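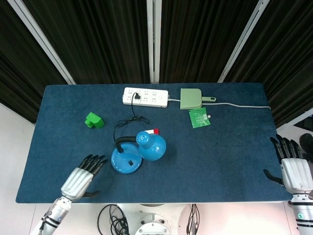 Saturnino Cifuentes wrote back within the hour to say that a tidy desk is a matter of taste, that no table of labels was going to settle it, and that he would sooner we dropped the word "tidy" from the title. We dropped it. He still thinks the cord labels are the weakest part, and on that I agree with him.

# Clusura: a desk clutter set

Last updated: Mar 15, 2022

## What it is

Clusura is a list of 1,331 small desk layouts, each one a set of ordinary things left on a table and a record of where each thing ought to go. The things are what people have lying around: a desk lamp, a power strip, a dustpan, a foil packet, a toy, a cable that belongs to something or to nothing. Every layout has one row in `layouts.csv` and one or more rows in `items.csv`.

It grew out of an older list called Oslow, which had only stationery in it and which I never found very convincing. Pens go in a cup. You don't need a data file for that.

## What it claims, and what I'd believe

The short description we inherited said the set "captures how people tidy." I would not repeat that. It captures how 2 labelers, working from the same written guide, said they would tidy a table that wasn't theirs. They agreed with each other most of the time, but they had also read the same guide, so I don't take much comfort from it.

Object names are dependable. A lamp is a lamp and both labelers called it one. The "belongs in" column is less so. A dustpan was sent to the closet, under the sink and "with the broom" in different layouts, and we kept all three answers. The packets are worse. Unless the label can be read, you can't tell trash from something worth keeping, and people guessed.

## Fields

`layout_id` – matches across both files

`item` – plain name, lowercase, singular

`state` – upright, tipped, lying flat, coiled, tangled, plugged in, unknown

`belongs_in` – free text, lightly cleaned up

`keep` – yes, no, unsure

`order` – the step at which the labeler would deal with the item

Please read `order` with some suspicion. The guide told people to deal with cords first, and then, sure enough, cords come first in nearly 800 layouts. That is our instruction coming back to us. Anyone quoting it as a finding about housekeeping has not read this far.

## Cords

A cord is listed as its own item when it can't be traced to anything with confidence. If it can be traced, it is listed under the thing it runs to. That sounds simple and wasn't. A white cable leaving one end of a power strip and a thin black one plugged into it are different problems, and tangles hide which cord is which. Saturnino wanted "tangled" split into loose and knotted. We tried it on 8 layouts and couldn't agree on any of them, so it stays one word.

## Not covered

Drawers, shelves, paper piles, food, anything wet. Weight and size are not recorded. Nor is how long a job takes, though Rao (the old spreadsheet) had a column for it. The values looked made up and I took them out in October.

## Use

Fine for checking whether a sorting rule is sensible, or for comparing one written guide against another. I wouldn't use it to say what a normal home looks like.

## Corrections

Send the layout number and the row you think is wrong. If it's the `belongs_in` column, say where you would put the thing and why. Your answer may be added beside the old one, and the old one will stay.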